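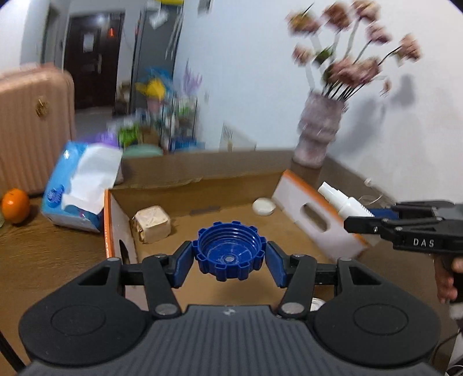 24 Apr 2022

Packed the box 12 times before lunch and unpacked it 12 times after. My mother used to pay me to tidy up. Covport also pays me, to be fair, though she never asked me to untidy it again so she could learn from the other direction.

Small things are the worst. A hairbrush has a handle and wants to be picked up. A screw cap wants to go under the fridge. You squeeze the grip, the blue pads come together, and if you're a hair off centre the thing pings away and the episode goes in the bin. Grakirau says to move "naturally, as you would at home". At home I have fingers.

Two of us on the table today, one gripper each, which means reaching over one another like in-laws at a buffet. We've agreed that whoever is nearer the wall stays out of the dried roses. They've survived so far. The tissues get a bit more dishevelled every hour and so do I.

Target for the Ranjbar set is 100 clean episodes. I was feeling smug until I reread the sheet and found it's 100 per layout, and there are 2 layouts. Box on the table, fill it. Same box, empty it, line the bottles up in front. I'd been colouring in the wrong column of the tally all morning as well, so that got redone over a cold cup of tea.

Wrist is sore on the thumb side. Swapped hands for a while and was so bad at it that I apologised out loud to the spray bottle. 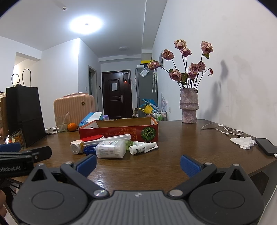 Tomorrow

Start with the emptying layout while I'm fresh. Ask Nandthorpe whether a cap that lands in the box by accident counts as placed. Bring the wrist brace. Slow down on the release, I keep flinging my hand open like I'm feeding ducks, and some poor machine is going to pick that up from me and do it until July.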